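Zusstead Clothing Room: Progress Report to the Wondach Fund, January

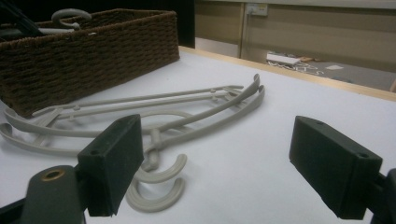 What we set out to do

When you gave us the second half of the grant we promised three things by the end of winter: a proper sorting area, hangers that suit a small space, and a second opening each week. The first two are done and the third starts next month. I'm really pleased to be writing this one!

The sorting area

The white tables are in and we love them. Everything that comes through the door now goes onto a tabletop first, and coats no longer get mixed up with bedding. We sorted 1,375 garments this period, against 1,040 in the one before, and the room is calmer for it. Stains and missing buttons show up much better on a white surface, so fewer pieces go out to the rail and come back again.

Hangers

This was the surprise hit. We had budgeted for ordinary hangers and a big storage crate. Kalevi Ikonen suggested the light gray plastic folding kind instead, and we bought 200 from Jandgate. Folded up, they go into brown woven baskets that can be carried to whichever table needs them. They do tangle (the hooks catch on the next hanger's arms), so we now tip out a few at a time and pull them apart before a session starts. Families going into temporary housing have been asking if they can take some along, and we have given out 100 so far. We'd like to keep doing that.

Still to fix

The children's rail is too high. Buthelezi, the shopfitters, have quoted for a lower one and can fit it on a Wednesday, when we are closed.
The baskets need labels. Folding hangers and clip hangers keep ending up together.
Shoes are still in bags under the window, and we have no good plan for them yet.

Money

The tables and hangers came in under budget. We would like your permission to move what is left into the rail, and I've attached the quote. If you agree, a short email is enough and we'll book the work right away. You're also very welcome to come and see the room on any open day, just let us know so we can put the kettle on.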